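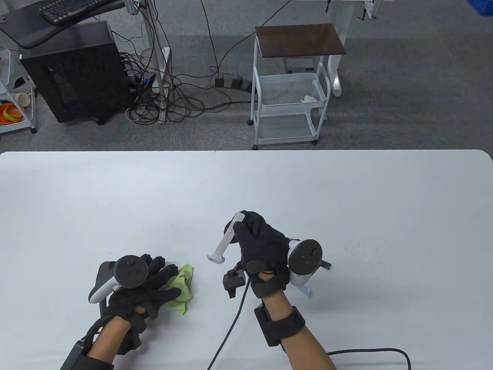

I have been meaning to write about work for a while, and then January came and went, and the spring, and now it's 5 Aug 2025 and I'm finally sitting down with a cup of tea to do it.

When Zullach brought in the first robots, I was packing orders, same as I had been for years. There were 28 of us on the floor then. There are 26 now (one retired, one moved closer to her grandkids), and I mention it only because my sister asks every single time she calls whether they've let people go yet!

What did change is what we do all day. Four of us were moved over to teaching, which is the word everyone uses, though the first week I felt more like the pupil. You strap on the controllers, you pick up ordinary things, you fold ordinary cloths, and you do it over and over so the machines have something to learn from. My wrists complained. My back, on the other hand, has never been happier, and I sleep better than I did when I was lifting boxes until six.

I do miss the noise of the packing line, and the chatting. Teaching is quiet work and you get lost in it. On a good day I get through 70 rounds before I hang everything up, and I come home oddly proud of having folded the same cloth all afternoon.

The part that still bothers me is the pay grade. We were told it would be looked at once the Futino line was up and running, and that was months ago, so a few of us are asking again this week. I'll let you know how it goes.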